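Open afternoon at Arngate, April

I got to Arngate a little after two, having misread the bus timetable, and missed the introductory talk. Wulan Chong, who runs the handling group, gave me the short version in the corridor. The lab works mostly on bin picking: a robot arm, a metal bin and parts lying in whatever position they happen to land in. Trulska pays for some of it. Climside lends the floor space.

The demonstration I stayed longest at used painted bars as test parts. A bar sounds easy. It has flat faces and a predictable section, so the grasp itself is simple in open space. The trouble is the walls. A bar lying close to a sloping side leaves very little clearance for the fingers, and the planner has to trade approach angle against the risk of touching metal. Wulan said the planner currently rejects any approach it can't clear at the wrist, even when the fingers alone would fit. That is conservative, and it costs them picks.

They have logged 3,518 attempts since the present gripper was fitted. Of those, 1,063 were run with two or more bars in the bin, and these are the ones she trusts. Single-bar runs flatter the numbers. I asked for the success rate and was told it would be in the write-up, which is fair enough.

Cable routing took up more of the conversation than I had expected. Everything for the gripper runs outside the arm, so each wrist rotation has to leave enough slack without letting a loop drop low enough to snag. The planner treats the bundle as a fixed-radius cylinder. A man from Rahman, standing next to me, thought this was too crude and said so at some length. He would rather limit the wrist and be done with it. I lean towards his view, although it would make the corners of the bin harder to reach.

Cycle time was not on show. The arm was running at reduced speed for visitors, and the 31 of us on the afternoon list were taken through in small groups. I have asked for the slides and will add the planner settings when they arrive.

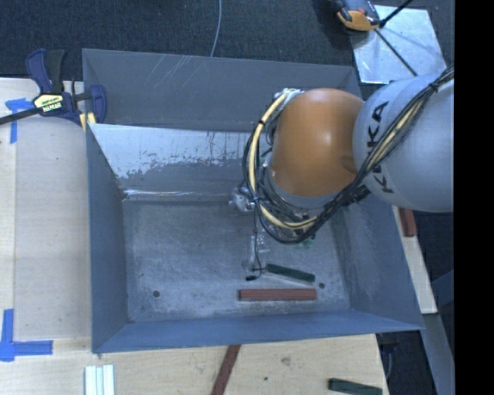 The KUKA arm over the bin, with one green bar and one reddish-brown bar on the floor of it.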